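Hot Drinks at the Shared Table: A Study of Small Preparation Areas

Submitted by Bouchra Belhaj and Hajar Helmy
Neltcombe College, Department of Home and Interior Studies
Friday, March 15, 2024

1. Background

The student lounge in the Nevville Building has no kitchen counter. Drinks are prepared on the same tables that are used for reading and group work, and complaints about stains and spills have been received in each of the past 2 years. The department asked for a short study of how the tables are used and what modest changes could be made before the summer term.

2. Method

Observations were carried out over 16 sessions. In each session one drink was prepared at a single table, and the position of the cup, the packaging and any utensils was recorded on a floor sheet. No instructions were given as to where items should be placed. The working area considered in this report is the front half of the tabletop – the part that can be reached without leaning.
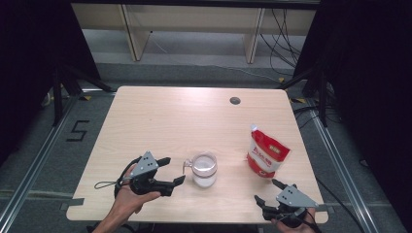 Figure 1. Glass mug with a cloudy white drink and a red and white pouch on the light wooden table.

3. Findings

The mug was generally set down near the middle of the table, with the packaging a short distance behind it or to one side. This arrangement keeps both items within easy reach, but it leaves little clear space for papers. Stand-up pouches took up less room than boxes or jars, although they were more easily knocked over when partly used.

Clear mugs were preferred to ceramic ones in the later sessions, as the level of the drink could be checked from any side. The pale tabletop showed tea and coffee rings readily. Milky drinks left fainter marks, several of which were missed during wiping.

4. Recommendations

A shallow tray should be provided for each table, large enough for one mug and one package. The Tahiri tray tested in the final sessions was suitable in size, but its raised edge was difficult to clean. The Botley model was easier to wipe and is preferred.

Cloths should be kept in the lounge itself – at present they are stored across the hall. A further round of observations is planned for April, once the trays are in place.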